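October, a little after 11 at night

Woke early and could not get back to sleep, so I started on the kitchen before breakfast. The rain had stopped. I put the trash out and wrote down the gas meter, which reads 3202. I keep the numbers on the inside of the pantry door and the pencil had gone missing again. Found it in the bread box.

The big job today was the table list. I have been putting off choosing a wood top for the kitchen since the summer, and the choice is down to two. The one from Clornwood is 189 dollars and comes oiled. The Canness one costs more and the wait is longer. I want strips of mixed color, pale and honey together, because a plain top shows every crumb and ring. The old one is past sanding.

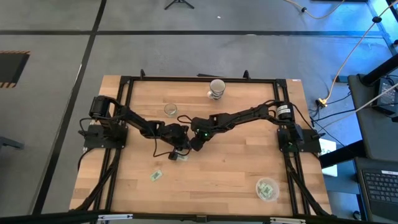
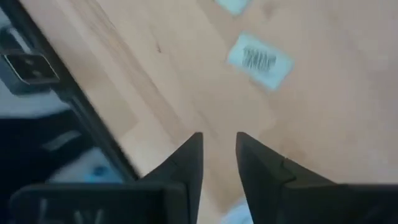
Measured the gap by the window twice and got the same answer both times. A top that size will clear the radiator, but the stool will have to go in the hall. I don't mind that. The stool mostly holds mail.

Labels are the other thing on my mind. The jars from the last shop all had stickers that tore and left glue behind. Soaked them in the sink with soda for an hour, then used cooking oil and a rag. Four came clean. The fifth still has a gray patch and I have given up on it – it can hold screws.

Went through the glasses while the water was hot. Kept 10 and wrapped the rest in newspaper for the thrift store. Most of the ones I kept are the small clear kind, good for juice. The tall metal cup stays by the stove with the spoons in it.

Lunch was soup and the end of the rye. In the afternoon I walked to the Joltis store for hinges and they were out of the brass, so I bought felt pads and came home. Urbonaitė's bakery was still open and I got a poppy seed roll.

Tomorrow: call Clornwood before noon and ask if they cut to size. Return the library books. Buy a new pencil and tie it to the pantry door.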